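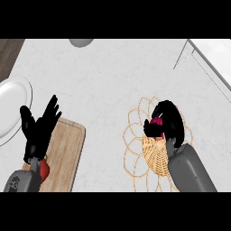
Practice counter in the simulator, looking down on the board, the basket and both hands.

How to Bring a Two-Armed Prep Robot into a Working Kitchen (and Keep Your Crew on Speaking Terms)
Posted October 20, 2021

I run the prep side of the staff canteen at Cakport, where we feed 200 people at lunch, and back in May we started getting ready for a pair of robot arms on the produce counter. A few of you from other kitchens wrote in asking how we went about it, so I finally sat down and typed it all out. I'm a cook, so if you want wiring diagrams you're on the wrong page!

What you'll want before you start
A computer that can run the simulator (ours is the Turnenano package, and an office desktop handled it fine)
A list of your prep jobs, written by the people who do them
10 minutes at the start of each shift, paid
Patience, and probably donuts

Step 1. Write down the boring jobs first
I asked everybody on my crew to list the jobs they'd happily hand over. Sorting produce won by a mile. Knife work hardly showed up at all, and I'd have guessed wrong on that! People like their knives. If I'd picked the job myself from the office I would have started with chopping, and I'd have had a mutiny by lunchtime.

Step 2. Build the job on screen
Start with a counter that has almost nothing on it. A plate, a cutting board and a basket are plenty, with something bright to pick up, like the pink piece the right hand has hold of over our basket. Leave a big stretch of bare counter between the two sides so you can tell which arm is doing what. Our first try had the whole produce delivery piled up on there and it was a mess to watch.

Step 3. Let the crew drive
This was the best thing we did. Each person gets a turn setting up a pickup, running it, and changing one thing before the next run. Move the basket, turn the board, whatever you like. Change one thing only, or you won't know what made the difference (ask me how I know). We ran each setup 100 times before we moved on to a new one, mostly in the background while we got on with the onions.

Keep a notebook by the screen. "Thumb catches the basket rim" is a great note. "Bad" is a terrible note, and I wrote a lot of those the first week.

Step 4. Settle who does what
Do this before any hardware shows up. We sat down for an afternoon and went through the prep list line by line. Sorting and moving went to the arms. Tasting, trimming and anything with a blade stayed with us, and so did deciding if a pepper is past it. Then I put the hours in writing: 5 people on prep before, 5 people on prep after. I'd pushed Malhotra, our catering contractor, for that in May, and the mood in the room changed a lot once it was on paper.

Step 5. Rewrite the shifts
The freed-up time will vanish if you don't give it a name. Ours goes to soups and sauces made from scratch, plus a rotating spot for whoever is minding the arms. Pay that spot properly. It's a skilled job, and standing there watching a machine is more tiring than you'd think.

Step 6. Agree on the stop rule
Anybody can stop the arms, any time, without asking me. Practice it in the simulator until it feels normal. Our newest hire was shy about it for days, so we took turns calling stops for no reason at all, which got pretty silly.

Where we are now
We're still on the practice side, and the real counter goes in at our Herkport kitchen first because they have more room. I'll add a page on cleaning schedules once I've got one that works. If you've already done this with wet greens, please leave me a comment, I have so many questions.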